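Home | Sites | Safety | Forms | Contact

Wileo Assembly, Cell 3: Walk-Round Checklist, With Comments
Reading time: 3 minutes

Filled in by Narayanan Suvarna in April, start of early shift. Comments by Mingxuan Meng, who used to do this job by hand and now does it by watching.

1. Stop button reachable from the operator's stool.
OK.
Comment: Reachable by me. The stool was set up for Narayanan, who has the arms of a heron. Please try it with somebody short before signing.

2. Floor line visible and unbroken.
NOT OK. Worn through at the cart entrance.
Comment: It was repainted in the same spot last year. The carts go over it because the aisle is where the carts go. Either move the line or move the aisle, and let us know which.

3. Speed limit set for shared work.
OK. Matches the sheet on the cabinet.
Comment: At this speed the arm is slower than I was. Management calls this "steady." When I was steady I got a talk.

4. Cables secured and clear of the joints.
OK, with a note. Check the slack with the arm at full reach as well as parked.
Comment: Whoever parks it neatly for the inspection, we know, and thank you.

5. Work surface clear of personal items.
OK.
Comment: I miss having a place for my coffee. The new shelf by the door is fine for coffee and useless for drinking it.

6. Log book filled in.
NOT OK. Last entry reads "same as yesterday." So does the one before.
Comment: Guilty. There used to be 67 lines in the old hand-packing log and I filled in every one. The Vavus panel records everything by itself now, so the paper book feels like writing to an aunt who already has the news. If you want it kept, tell us what it's for.

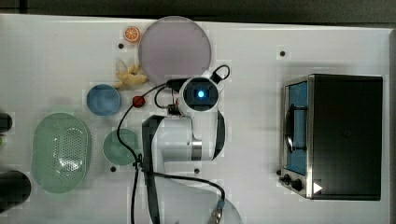 Who is allowed to restart the arm after a stop?
The person who pressed the button, once they have walked the full line and told the shift lead.

7. Restart procedure posted and readable.
OK. Posted at both ends of the cell.
Comment: The copy at the Kassab end is in small type and hangs behind the fire door when the door is open. The fire door is always open. See item 8.

8. Fire door closed.
NOT OK. Closed it myself.
Comment: It was open again by lunch. The cell gets warm.

9. Operators trained on the current version.
PARTLY. Two signatures missing from the night shift.
Comment: The training is a good one, to be fair. It spends most of its time on what the machine does and a single slide on what we do, and that slide is called "Monitoring." Eight hours of monitoring is hard on the neck and worse on the mind. I asked for a swap with the Herel bench every two hours and got it, so credit where due.

10. Near misses reported since last check.
None on file.
Comment: None on file is correct. I reached in for a dropped part before it had fully stopped, told the lead, and neither of us wrote it down. I am writing it down now. When the target was 1000 units a shift I never hurried. It is 1555 now and I do.

11. Hearing and eye protection stocked.
OK. Glasses low, reordered.

Result: pass with three actions (items 2, 6, 9). Item 8 is carried over. Item 10 goes to the shift lead today, and the target goes on the agenda with it.

Signed, N. Suvarna
Read and mostly agreed, M. Meng

Contact the safety desk | © Wileo | Back to top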